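Notebook, July, the Sedden bench. Started 7:40 p.m.

Power-out pack, second go. Last time I tried running the whole evening off the little Plikden battery and it quit on me before I'd even made tea, so tonight I'm only asking it for three things: the weather radio, the lantern, and one phone. Dirceu Camargo says I should have done that the first time. He's right and I've told him so, which cost me something.

Set the radio to the local channel, volume low, lantern on the middle setting. Phone was at 17 percent when I plugged it in. The battery is rated at 300 watt-hours and I'd like to know how much of that I really get, because the little screen on the front jumps around so much I've stopped trusting it. Reading it every 15 minutes and writing the number on the masking tape.
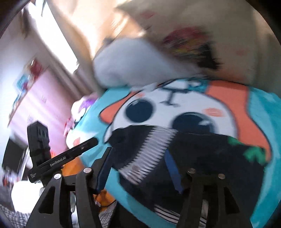 Warm stuff is the next job, and I keep putting it off. The outage we're planning for is a winter one with the furnace dead, and all my lists so far are about gadgets (I do love a gadget). Maiara Bittencourt's idea is one room, door shut, everybody in it, with the bedding pulled in from the rest of the house. I like that a lot better than buying more sleeping bags! Most houses already have plenty of soft things lying about, even a big square cushion with a cartoon face on it would do to block the draft along the bottom of a door. I want to try that at the back door here, where you can feel the air on your ankles. Need a thermometer on each side of the door. The one from the Giltitum kit reads high, so check it against the kitchen one first.

Also need to redo the clothing page. It says "warm layers" and then nothing, no sizes, no hint of where they're kept. Maiara wants a set for each person in its own bag, name on the outside, and I want them all in one tote by the stairs so there's a single thing to grab.

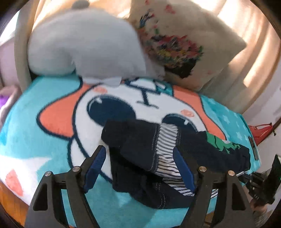

We left it at both - bags inside the tote - and I'll see if the lid still closes. If it doesn't, the spare boots come out and go in the car.

8:55 p.m. Radio fine, lantern fine. Phone charging slower than I expected, may be the cable. Swapped it for the short one.

Water: the Sheikh jugs are still dripping at the tap. Tightened both, put a dry paper towel under each. Dirceu thinks it's the washer. If the towels are wet in the morning I'll order 8 washers and do the lot.

To do: second thermometer, new cable, ask Dirceu for his car list, rewrite the clothing page before Maiara does it for me.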